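Print this article | E-mail to a friend

4.2 Comparing the two finger pads

We come now to the part of the work that took up most of our October, and that we enjoyed the most. Both hand-held grippers were tried at a dining table, with everyday utensils left in a pile, and we asked each person to clear what they could into the holder at the back of the table.

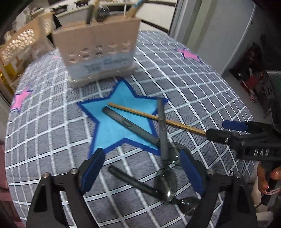
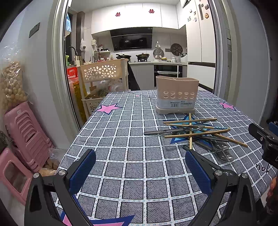
Figure 3. Views from a gripper-mounted camera at the table, with the utensil pile and the holder behind it.

Each of our 3 operators made 20 attempts with the soft pad and 20 with the stiffer one, and we let them rest in between for as long as they liked. The chopsticks were the great teachers in this study. A thin round stick wants to roll as the jaws close, and the soft pad gives just enough to stop it – the stiffer pad let go of 14 sticks over the whole trial, and the soft one only 10. Spoons were kinder to us, and we saw no difference worth reporting there.

We should add a word on the camera. The wide lens bends straight lines quite a lot toward the edges, which bothered some of us at first, but it keeps both fingers in view, and the Ketamwood controller had no trouble with it once the lens had been calibrated.

Reader comments

Danilo Mercado: Lovely to read. Did you try wet chopsticks? Ours slip terribly.

Lavanya Menon (author): Thank you, Danilo! Only dry ones so far, but wet ones are next on our list.

Jolán Kovács: Would you share the pad drawings? We would like to fit them to our Tumico arm.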